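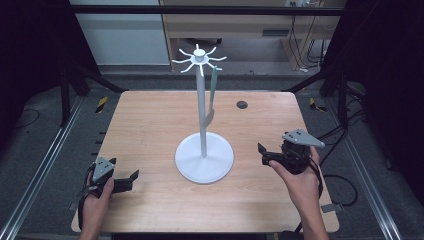 Workshop notebook, August
Open day, station 2 (hand-held grippers, utensil stand)
Present: me on the bench, Shona Hollis on the recording PC and door

Setup, 07:40

Powered up the rig and ran Shezi from a cold start. Both grippers found on the first scan. Left gripper reported its jaw zero off by more than I like, so I re-zeroed both with the fingers closed by hand, then opened fully and checked the travel. Fine after that.

Cable routing as per last month's change: left cable down the left side of the table, right cables out to the right and over the edge. The right side still drags when the forearm comes across low. I can feel it in the wrist when reaching for the far side of the stand. It doesn't show in the pose trace as far as I can tell, but it makes the operator slow down near the end of the reach, and that does show.

Task for the day: take the long green-gray utensil off the hub, hold, put it back on an arm. One hand steadies, the other does the lifting. We chose it over block stacking on Shona's argument that a visitor can see at once what is supposed to happen. I was doubtful. The handle is thin and hangs close to the pole, so the approach has to come in from the side with the jaws only part open. In practice the approach angle turned out to be what people wanted to ask about, so the choice was a good one.

Stand position: pole near the middle of the table, the cable hole in the tabletop to the right of it. I put a pencil tick at the rim of the base to return it to the same place. By mid-morning the tick had been rubbed out by sleeves. Use something better.

Morning session

First group was from Trultham, second-year students with one instructor. Ran the task four times for them at normal speed and once slowly with commentary. Questions in the order I remember them:

Why hold the grippers by hand if the end goal is an arm. Answered with the usual: the same fingers go on the arm, the hand gives us the motion, and we can change the task in a minute without touching a controller.

What the gray plate on top is for. Said it is a tracking reference and left it there. The instructor wanted to know what happens when a plate is tilted well away from the overhead view. Answer is that we lose quality, and the software flags it. I showed him the flag by rolling the right gripper outward until it came up on Shona's screen. It took longer to appear than I expected. Check the threshold against the July settings, I think someone loosened it.

Whether the base slides. It does. A side load at the hub is a long lever and the base is just sitting on wood. This came up again in the afternoon, see below.

Let two of the students try. Both squeezed far too hard and both came at the handle from above, where the hub arms are in the way. The arms curve up at the tips, so a lift has to clear the tip before it moves outward. People pull outward first. Same error from nearly everyone through the day, myself included after lunch.

Second group was from Cliltgate. They make fixtures and were more interested in the fingers than the task. Went through the finger geometry, the flat faces and the screw holes. They asked why we had not put a softer pad on. We have tried it. Soft pad holds the handle better and makes the jaw reading useless at small openings. They suggested a thin ribbed insert in the existing holes. Worth one evening. They will send a drawing, or said they would.

One of them pointed at the wear on the faces and asked how often we swap. We don't have a schedule. We should have one. Logging finger hours would be trivial, the jaw encoder is already counting.

Between groups I did the bare-table check with the left jaws wide open and low over the wood. I do this to see whether the finger camera exposure is holding. The glare patch from the overhead light is the usual problem: it brightens a broad area of the tabletop and washes out the grain. White base, black fingers and pale wood together are a poor combination for auto exposure. Locked it manually after the second check and left it locked until we shut down.

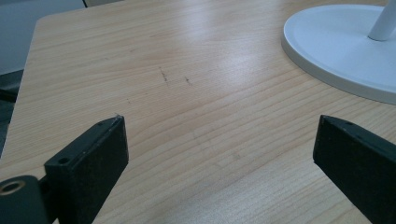
Afternoon session

Walk-in period, no fixed groups. Shona had the door count at 53 by the time we stopped for water, and 93 at the close. Last year's number for the whole building was 200, so our corner did all right for a station at the far end of the corridor with no sign on the stairs. Ask Stutness for a sign next time. They print them for the front hall anyway.

Kept everyone behind the rails. The hazard tape at the far corners is useful for this, people read it as a boundary without being told. It does nothing for the near side, where the operator stands and where people naturally gather to look over a shoulder. Shona ended up standing there herself, which meant she was not at the PC. For next time: one more person or a barrier post.

Base sliding. By 14:00 I was correcting the stand position after every few runs. Options discussed at the bench:

- Tape under the base. Rejected for the day, the adhesive we had leaves a mark.
- Heavier base. Would need a new stand, or a steel disc in the dish of this one. The top of the base is slightly hollow, so a thin disc would sit in there, but then it looks different from everything recorded so far.
- Use the second gripper as a brace at the pole. This is what I did for the rest of the afternoon. It works if the brace hand gets there first. With a nervous visitor on the lifting hand it often doesn't.
- Non-slip mat cut to the base diameter. Cheap, invisible from above. Do this one.

The brace approach has a cost I had not thought about. With one gripper low by the pole and the other up at the hub, the two forearms are at very different heights and the right cables hang over the table edge with more weight on them. See note on drag under Setup. An overhead cable take-up on the crossbar would solve both sides. I have asked for this before. Asking again.

A visitor asked whether the small dark scratches in the tabletop confuse the tracking. They don't, or not in any way I have measured. The plates do the work. For the finger cameras they are probably helpful, a plain surface gives nothing to hold on to. I said I would rather keep a marked table than a clean one and she wrote it down, so I hope it is right.

Base clearance check

After the walk-ins thinned out I ran a few low approaches next to the base on purpose, bringing the left finger in close beside the rim with the jaws open. Reason: in the earlier runs I had been guessing at the clearance from the operator side, and from there the finger hides exactly the part of the rim that matters. The finger camera gives a better view of it than I get standing up. 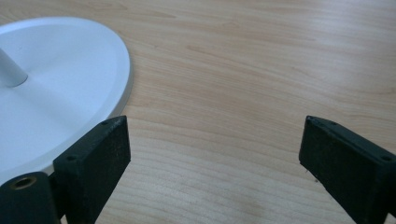 Low approach, left finger beside the rim of the base. Jaws open, bare wood ahead of the right finger.

Conclusion from these: the mounting block sits lower and farther out than I picture it when I am holding the handle. Any approach that clears the rim with the finger still needs checking at the block. Suggest we add a low-approach pass to the training routine for new operators, before they are given a utensil at all.

Also seen up close: a fiber stuck to the right finger near its lower edge and some pale scratches on the same face. Finger cleaning goes on the end-of-day list along with the cloth we never seem to have. The upper corner of the right finger is slightly chipped. It doesn't affect the grip on a handle this thin, but it should be replaced before anyone tries to use that tip on sheet material. Spares are in the second drawer, unlabeled.

Shutdown, 16:50

Stopped recording in Shezi, waited for the write to finish, then powered down. Shona copied the day's data to the shared drive. Visitor runs are tagged separately and are not to be merged with operator runs. Most of them are failures and the successes are slow, but the failures are consistent enough that I'd like to look at them as a set - nearly all at the same point, lifting off the arm tip.

To do
Cut non-slip mat for the stand base
Check tilt flag threshold against July
Replace right finger, label the spares drawer
Finger hours counter in the log header
Cable take-up on the crossbar (third request)
Sign for the stairs, ask Stutness
Chase Cliltgate for the insert drawing
Reply to the Trultham instructor on plate tilt, with a plot if the threshold turns out to be wrong

Shona's addition: the PC screen should face the visitors. Half of them asked what she was looking at and had to walk around to see. Agreed, needs a longer monitor cable. There may be one under the desk with the rest of the tangle.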